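最后更新：5月4日（周五）

发件人：Osaze Adeleke
主题：回复：桌上那堆小东西，谁认领

快速回一下，马上要出门。

Marianna Sobczak 写道：
> 大家好，桌子十月就说要理，到现在还是老样子。
> 充电头到底哪些能留？我抽屉里翻出来12个，
> 有的连字都磨没了。还有黑托盘和红边小盘，
> 能不能定个规矩，什么放哪儿。

充电头：看字。印着 OUTPUT 5V 1A 的小白头留下，给小灯和旧手机用，够了。字看不清的一律别插，放纸袋里我带去回收。两脚扁插的另放，出差的人要用。

托盘：红边那个放零碎小件，黑的先空出来，别再往里扔线。黄垫子别挪，位置刚好。白色灯罩样的那个锥筒，谁的？老横在桌角，请在周末前领走，不然我就放到Ugwu那边的柜子里了。 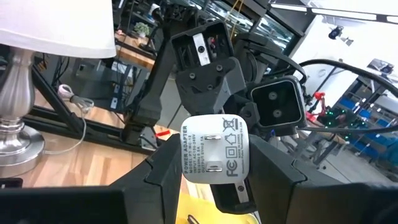
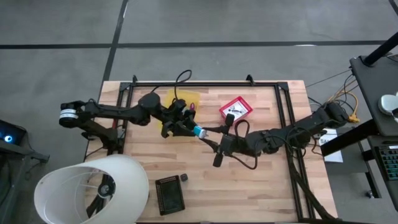 图一：5V 1A 的小白头，要留的就是这种。图二：木桌现况，锥筒在左下角。

线的事另说，地上黄的黑的缠一块，我理了两次都没理玩。Thanakorn 有扎带，问他拿。

标签纸掉地上了，谁路过捡一下，贴回去。

Osaze

读者留言（2）

Villads Thoroddsen：锥筒是我的，周末拿走，不好意思。

Danjuma Ibrahim：纸袋放哪儿？我这也有两个没字的充电头，一起带走巴。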